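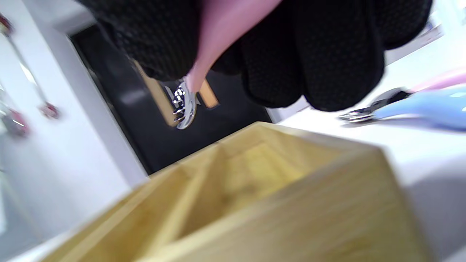

Pink piece against a shiny metal clip

Keeping supplements and juice powders fresh at home

Feb 4, 2023

My mother kept her vitamins on the windowsill over the sink, and for years I did the same, which is a shame when I think of what those jars cost. Steam and sunlight are hard on powders of any kind. Mine now live in the hall closet, on a low shelf - dull but dry.

If you buy barley or beet powder in the big 400 gram tubs, spoon a week's worth into a small jar and keep the large one shut. Use a dry spoon every time, please! I once ruined most of a tub with a spoon straight from the dish rack, and had to chip at it like old brown sugar.

Leave the little drying packet in the bottle, but take the cotton out once you've opened it. Write the opening date on the lid with a grease pencil. Satish Warrier, who used to run the health food counter in Billadton, taught me that one, and he also said to keep fish oil in the fridge door, well away from the butter.

Liquid concentrates go in the fridge after opening. For a tall glass I stir 4 teaspoons into cold water first and add the juice afterward, as it clumps less that way. Check your own label, though, because the strengths vary a good deal from one maker to the next.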